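Rolgate Street Clothing Swap — notes from the planning meeting, Jun 19, 2026

I took the notes again, so if I've put words in your mouth, write to me and I'll fix them before the next one. We met at the Dastolley community room and got going a little late because half of us were still talking about the heat.

Who came: me (Brayan Arango), Adom Darko, the two Amegashie sisters, Pilar from the library, and Mr. Ikach, who stayed for the first part and then had to catch his bus.

Last time's notes: everybody had read them, or said so. One fix — the May swap ended at 3, and I wrote 2. Sorry!

How May went: pretty well, I thought. The kids' table was picked clean before lunch and we had way too many winter coats left over. Adom said the line at the door was too slow and he'd like people to drop bags at one table and get their tokens at another. I liked that, and so did the sisters. We're doing it. Adom will draw up where the tables go and send it around.

Tokens: this took forever. Right now you get one token per item, whether it's a scarf or a good wool coat. Pilar thinks that's fine and keeps things friendly. The older Amegashie sister (she's been running the coat rack and has opinions) wants coats and boots to count for 3. We went back and forth and ended up voting, 3 to 2 for leaving it alone, with Mr. Ikach already out the door. We can bring it up again in the fall when the coats start coming back in.

What we take: still clean, still no underwear or socks unless they're new in the package. Jeans are always welcome, all sizes, and a small tear at the knee is okay.
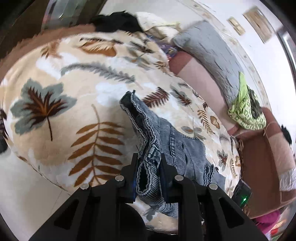 Pilar asked if we could put the waist and length on a strip of masking tape so people don't have to dig for the label, and I said I'd bring the tape. I have a whole drawer of it. Belts come out before things go on the table, please — we ended up with a box of them in May and a couple of people called asking for theirs back.

Leftovers: the church took 16 bags last time and told me kindly that they can't do that many again. Adom knows somebody at the shelter who may want the men's stuff, and he's going to call. The younger Amegashie sister offered her garage for the coats until it gets cold, which I said yes to very fast.

Flyers: Pilar can print them at the library if she gets the wording soon. I'll write it and keep it short this time. No more clip art, I heard you all.

Money: we paid for the room and bought hangers, and the coffee can covered it. I'd like a second rack but we didn't decide anything. If you see a used one for sale, call me before you buy it.

Next meeting: same room, next month, date to come once Pilar checks the calendar. Adom is bringing the lemonade and I'm bringing the tape.

— Brayan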